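Chapter 6
From Task to Motion: Planning in Simulation

In the previous chapters we treated the arm as a chain of joints and learned to compute where its fingertips are. Now we ask what the software should do with this knowledge. Our workcell has one arm, a two-finger gripper, and a fixture on a long table. The planner receives a goal in task terms and must return joint positions over time.

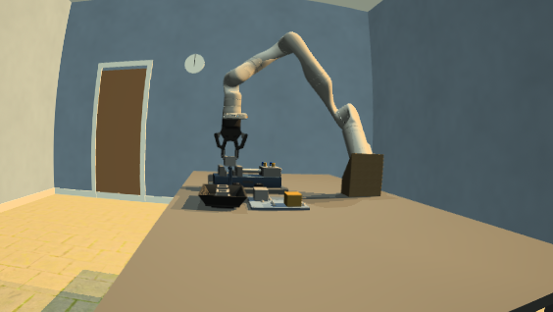 Readers of the first edition at Vieira objected that a planner should never see the rendered room at all, only the collision shapes. We agree in part. The planner in this book, Proment, works on simple boxes and cylinders – the rendered view is for the perception module and for you.

The control loop runs at 200 steps per second, but the planner is called far less often. Between two calls, the controller follows the last accepted path.
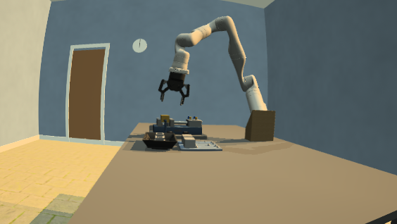
A path is accepted when each of its points passes the collision test with a margin of 20 millimeters. Near the fixture this margin is too large, and the fingers could never close on a block. For this reason we define a second zone with a margin of 2 millimeters, where the arm must also move slowly.

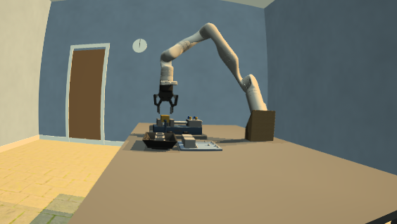 6.1 What the Wrist View Adds

An overview camera gives the planner a stable picture of the table. A camera close to the gripper moves with it, so every pixel must be interpreted through the current pose of the arm.
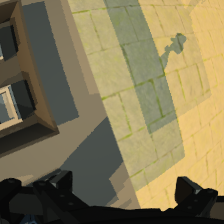
If the pose and the image have different time stamps, the estimate of the block will drift. The Tukell library keeps both in one buffer and interpolates the pose. We will write a small version of this buffer in Section 6.2, and test it on the recorded run from Chapter 5.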